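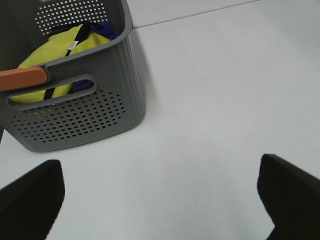 The swap at Gulloleck starts at nine in the morning, and by a quarter past the children's coats are gone. People who have been before know this. They go to the coats first, then the boots, and leave the T-shirts for later, because there are always more T-shirts than anyone wants.

Gulloleck is a former carpet showroom on the east side of Stelgate. Pei-shan Man rents it one weekend a month from March through November and fills it with clothes other people have finished with. There is no money at the door. You bring up to 20 pieces, you get a paper ticket for each one, and you spend the tickets on whatever you like. In July she took in 2958 pieces. By closing, 1535 of them had left with someone new.

The rest is the hard part. Man started the swap thinking she would have trouble getting people to give things up. "They can't wait to give it up," she says. "I have had people hand me a bag and leave without their tickets."

What stays behind gets sorted that same evening. Winter clothing is boxed and kept. Stained or torn cotton goes to Kwok-wai Mok, who cuts it into wiping rags and sells them to two garages and a print shop. He will not take polyester, which smears oil around, and he is strict about buttons. Everything else is offered to the thrift store on Chung Street, which in recent years has turned down more than it accepts.

The store's manager, Jae-in Geum, does not apologize for that. She has room for 200 hangers on the women's side and fills them with what sells. A shirt that cost very little new is hard to sell used at any price. Seams twist after a few washes, and the knit goes thin under the arms. She holds each one up to the window before deciding.

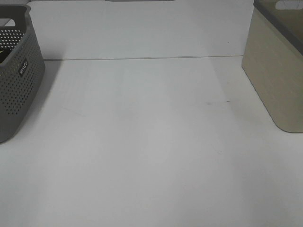 Older clothes tend to do better. Geum keeps a rack of wool skirts and heavy work shirts near the register, and most of them were made before the people who buy them were born. The prices are higher there and the rack still empties first.

Ka-ming Tsao teaches mending at the swap, at a card table by the back door. Most of her students want to fix one thing, usually a pocket or a hem, and are surprised that it takes ten minutes. Zippers are another matter. She shows people how to replace a slider, but if teeth are missing she tells them to pay a tailor or let the jacket go.

Tsao's own rule is to keep clothes she would bother to repair. It has left her with a small closet - two pairs of pants, a few shirts, one good coat with its third lining. She doesn't press the rule on anyone else. Her sister buys something new every week and brings most of it to Gulloleck by the end of the season.

Man is now thinking about lowering the limit per person, starting with the spring swap.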